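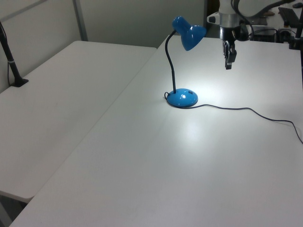
What has the outpatient clinic at Pumotbridge delivered in the first period of the grant?

The clinic has opened its dermatology and minor procedures service, seen 898 patients against a target of 1000, and brought the usual wait for a first appointment down to 19 days. The vascular service has not yet opened.

Tue 25 August
By the Clinic Programs Office, Sistlow Outpatient Centers

This report covers the period from the opening of the Pumotbridge clinic in April to the close of the most recent reporting month. It is submitted to the Clarkar Fund under the terms of the outpatient access grant and follows the headings agreed with the Fund at the outset.

Services in operation

Dermatology clinics run on four days each week, with one evening session. Minor procedures, including the removal of benign lesions and diagnostic biopsies, are carried out on site by the consulting physicians. Patients are seen by the same physician from first visit to discharge wherever schedules permit. General surgery consultations began in the second month and are offered on alternate weeks.

The vascular service was to have opened at the same time as general surgery. Its opening depends on the ultrasound room, which did not pass its first electrical inspection. Corrective work has been completed by the landlord at no cost to the grant, and a second inspection has been requested. We will notify the Fund in writing when a date is confirmed.

Patient numbers

The shortfall against target falls almost entirely in the first two months, when referral letters from neighboring practices were still being sent to the old address. Monthly attendance has met the planned level in each month after that. Missed appointments remain higher than we would wish, particularly for the evening session. Reminder calls are now made two working days ahead, and patients who cannot attend are offered a new date during the same call.

Self-pay patients make up a larger share of attendance than the proposal assumed. The reduced-fee places supported by the grant have been fully used in every month except the first. A short waiting list for these places is now kept at the front desk and reviewed weekly by the clinic manager.

Staffing

The grant supports 11 posts. All are filled except one nursing post, which has been advertised twice. The second round produced three suitable applicants, and interviews will be held next month. In the interim the post is covered by nurses from our main center, whose travel costs are charged to Sistlow and do not appear in the grant accounts.

All clinical staff have completed the required training in infection control and patient privacy. Front desk staff have also received training in the appointment system, although two sessions had to be repeated after the software was updated.

Laboratory and records

Biopsy specimens are sent to Bunnag Laboratories under a one-year agreement. Results are generally returned within the agreed time. Delays occurred in one week when the courier route was changed, and the affected patients were contacted by telephone. The laboratory has since assigned an afternoon pickup to the clinic.

Transfer of older paper records is behind schedule. Files for active patients have been completed and the remainder will be handled in order of last visit. This work does not affect current appointments.

Budget

Spending is below plan for the period. The difference reflects the vacant nursing post and the delayed purchase of supplies for the vascular service. Rent, insurance and laboratory fees are in line with the approved budget. We request the Fund's permission to carry the unspent supplies allocation into the next period for its original purpose. No transfer between budget lines is requested.

Patient feedback

Comment cards are offered at each visit. Most responses concern parking and the signs at the street entrance, which several patients found hard to follow from the bus stop. New signs have been ordered. Comments on clinical care have been favorable, and the one formal complaint received, concerning a billing error, was resolved with a refund.

Next period

Work will center on the opening of the vascular service, completion of nurse recruitment and an additional evening session in dermatology if demand continues. A full financial statement will be sent separately by the accounts office, together with the signed attendance summary required under the grant.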